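Sparkling Wine Cellar and Laboratory, Usstead
Notebook entry, June 25, 2023
Subject: disgorging and dosage trial, Dinlow lot

Purpose

To disgorge the greater part of the Dinlow lot, to set up three dosage levels and a control, and to record the condition of the wine before it goes to the tasting panel. The entry also notes points of procedure that should be settled before the Lorer lot comes off the racks.

Condition of the lot at the start

The rack book showed 378 bottles in the lot. One bottle was found broken in the lower row of the second rack, with dried wine on the bottle beneath it. The break ran through the shoulder. The glass was kept and bagged for comparison with the earlier breakages. All other bottles were sound, neck down, with the sediment gathered in the cap.

Clarity was checked by holding the bottles against the cellar lamp without turning them upright. The wine was bright throughout. A few bottles had a faint mask of sediment along the lower side of the glass, which is consistent with the notes made in March, when the lot was shaken and returned to the racks. The mask does not move with normal riddling and has been noted as a fault of appearance only.

Of the sound bottles, 277 were disgorged and 100 were left on the lees for a later comparison. The retained bottles were moved to the end rack and tagged in green. They are not to be drawn on for visitors or for staff tastings.

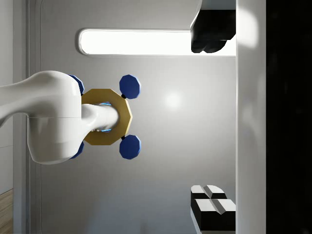

Preparation of the liqueur

The dosage liqueur was made up from cane sugar and the reserve wine held under the Pelupessy label, at 400 grams of sugar per liter of finished liqueur. The sugar was added to the wine slowly and stirred at room temperature until no grain could be seen on the bottom of the vessel. It was then topped to volume with more of the same wine. The first attempt was topped to volume before the sugar had fully dissolved and read low on the refractometer. It was discarded. The second attempt read correctly on two successive samples.

The practice of measuring the wine first and adding the sugar to it should be dropped from the written procedure. It gives a finished volume greater than the wine alone and therefore a weaker liqueur than the label states. The present wording has been misread on at least two occasions.

Sulfite was added to the liqueur on the basis of the free reading taken from the reserve wine that morning. The reading taken from the Dinlow wine itself was lower than expected, and a repeat gave the same result. The titration reagent was new. The addition was adjusted upward within the limits set for this lot, and the calculation is pasted on the facing page.

Disgorging

The necks were frozen in the brine bath in groups, neck down, and each group was held until a firm plug of ice had formed over the sediment. Bottles taken out too early threw a soft plug that broke up on opening and left sediment in the neck. This happened with the first group only. Those bottles were set aside and marked, and they will not be included in the trial.

Once the bath had settled, the plugs came away cleanly and losses of wine were small. The wine was cold and quiet on opening. Gushing was seen in a handful of bottles, all from the same row of the first rack. No common cause was found. The caps were of the same batch as the others, and the fill heights before opening were within the usual range.
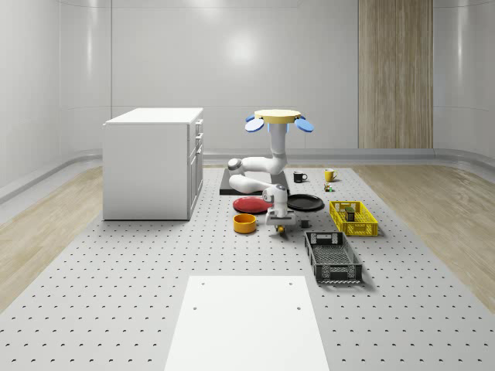 The bath drifted warmer toward the middle of the morning, and work was paused to let it recover. The lid had been left open between groups. It should be closed after every load, and the reading should be written on the sheet at the time it is taken. Two entries on today's sheet were filled in afterward and have been bracketed to show this.

Dosage

Four treatments were set up: a control with no added sugar, and additions equal to three, six and nine grams per liter in the bottle. The volume of liqueur for each treatment was read from the printed table and checked by hand against the bottle volume. Additions were made with the small dispenser, which was tested on the laboratory balance before use and again at the midday break. It held its setting. Control bottles were topped with undosed wine from the same lot so that every bottle received the same handling.

The order of filling was changed from the previous trial. In that trial all control bottles were opened first and all sweeter bottles last, which meant that the sweeter wines stood open later in the day, when the room was warmer. Today the treatments were taken in rotation. The rotation slowed the line, and the dispenser had to be reset at each change, but any effect of time or temperature is now shared among the four.

Each bottle was topped to the mark, corked, wired and turned over twice to mix the liqueur. Treatment codes were written on the glass in paint pen and entered in the register before the bottle left the bench. The codes do not follow the order of sweetness. The key is held in the sealed envelope in the register and is not to be opened until the panel sheets have been collected.

Bench and drainage

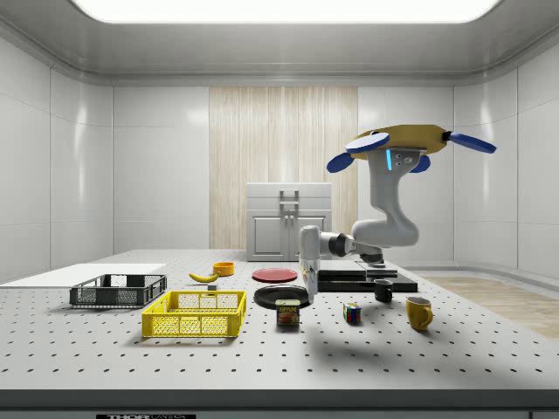 The condition of the filling bench remains the chief practical weakness of the line. Wine lost at disgorging runs back under the dispenser, and the register was wet at one corner by the end of the morning. The bench was wiped down between groups, but this is slow and puts the open bottles at risk of being knocked. A large perforated top, on the pattern of the white one in the picture, would be preferable, provided that a drip pan could be fixed below it and that the holes were small enough for a bottle to stand steady. The holes would also need to be reached with a brush from both sides. A solid top with a raised lip was considered in March and set aside on grounds of cleaning. The question should be raised again when the bench is next moved.

Until then the register is to be kept on the side shelf, and only the current page of the fill sheet is to be on the bench.

First tasting notes

One bottle of each treatment was opened in the afternoon for a preliminary check. The wines had only just been dosed, and the notes are to be given little weight. They are recorded here so that they can be compared with the panel results.

Control: lean, sharp, with green apple and a chalky finish. Mousse fine but short. Some bitterness at the back.

Three grams: very close to the control. The bitterness was less marked. Apple and lemon peel, a little bread crust.

Six grams: rounder in the middle, with pear and toasted bread. The liqueur had not yet married with the wine, and the sugar was noticeable as a separate note at the finish.

Nine grams: soft and broad. The fruit was more open but the wine seemed heavier than the style calls for. One taster preferred it to all the others.

The color was the same in all four, a pale straw. No off odors were found. A slight struck-match character was present in every glass when first poured and had faded by the second tasting.

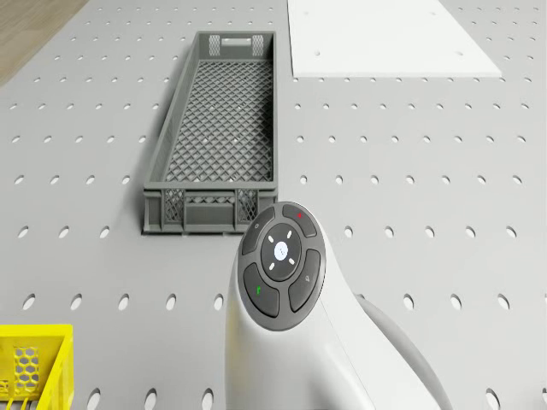
The bitterness in the control deserves attention. It was present in the still base wine before bottling, and it was put down then to the hard press fraction. If it is still evident after the rest period, the share of that fraction in the next Dinlow blend should be reviewed. The dosage should be chosen on balance and length, and should not be raised simply to cover a fault that can be dealt with at the press.

Matters outstanding

Rewrite the liqueur procedure so that the final volume is stated first.

Replace the gasket on the brine bath lid.

Send the broken glass and the rack position to the supplier together with the earlier pieces.

Check the free sulfite of the retained bottles by opening one, and enter the result beside today's reading.

Hold the Lorer lot on the racks. The sediment in the sample bottles was still loose along the side of the glass, and a further week of turning is advised before any date is set.

Dosed bottles are lying flat in the west bay, lower level, with the register number chalked on the end board.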